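Subject: Re: [smallbiz-ops] Weekly stock count or monthly stock count?

Hello all,

I read the question from the Danow shop and I want to answer with some detail, because last year we had the same discussion in our company.

> We are a small wholesaler with one warehouse. Until now we count
> everything at the end of each month and it takes the full team two
> evenings. My partner would like to change to a short count every
> week. I am afraid that it will only give us more paper. Did anybody
> make this change, and did your numbers become better? We have
> 303 articles on the list, most of them slow.

Yes, we made this change in October, in our warehouse in Clanden. We sell kitchen and table goods to restaurants and small hotels. The list was longer than yours at that time, but the slow articles were also the majority, so I think the comparison is fair.

First I must say that we did not stop the big count completely. We do it now twice per year. Every week we count only 40 articles, and the system chooses them by two rules. The fast articles come back every month. The slow ones come back when their turn arrives, and for some of them this can be a long time. If an article had a difference at its last count, it goes back on the list for the next week, also if it is a slow one.

The weekly count needs one person and it is finished before lunch. We start at 8 in the morning, when no truck is at the door. In the beginning we tried it in the afternoon and it was a mistake, as the goods were moving while we counted them, and then we had to discuss every number.

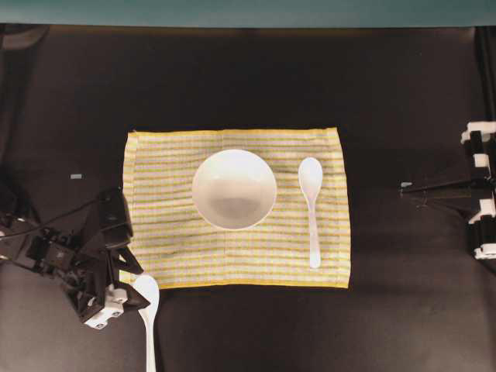
Filed under: Stock and Warehouse

Now to your question if the numbers became better. For the fast articles, yes, very clearly. Before, when we found a difference at the end of the month, it was not possible to remember what had happened. Now the difference is only some days old and usually we find the delivery note that explains it. In most cases it was a wrong unit, for example a box of 5 which was booked as one piece.

For the slow articles I cannot say that I see a big improvement. They were mostly correct before and they are mostly correct now.

About the paper: your fear is right if you print the lists. We printed them for the first weeks and the folder became thick very quickly. After this we moved to Kurnar, which is the stock program we already had for the invoices, and the person who counts types the quantity directly. It is not a beautiful program and the search is slow, but it keeps the date of the last count for each article and this was the thing we needed. Our supplier Ko uses a simple spreadsheet for the same work and they are also satisfied, so please do not buy something new only for this reason.

One point I would do differently today. We did not agree at the start how big a difference must be before somebody has to look for the cause. So the team was searching a whole morning for one missing napkin ring. Now we have a limit in money for each article group, and below it we only correct the number and continue.

If you want, I can send you the column headings of our count list. It is in our language but I can translate it. I would also like to know how other members decide on the limit for the cheap articles, as ours was only a guess and I am not sure it is a good one.

Best regards from Clanden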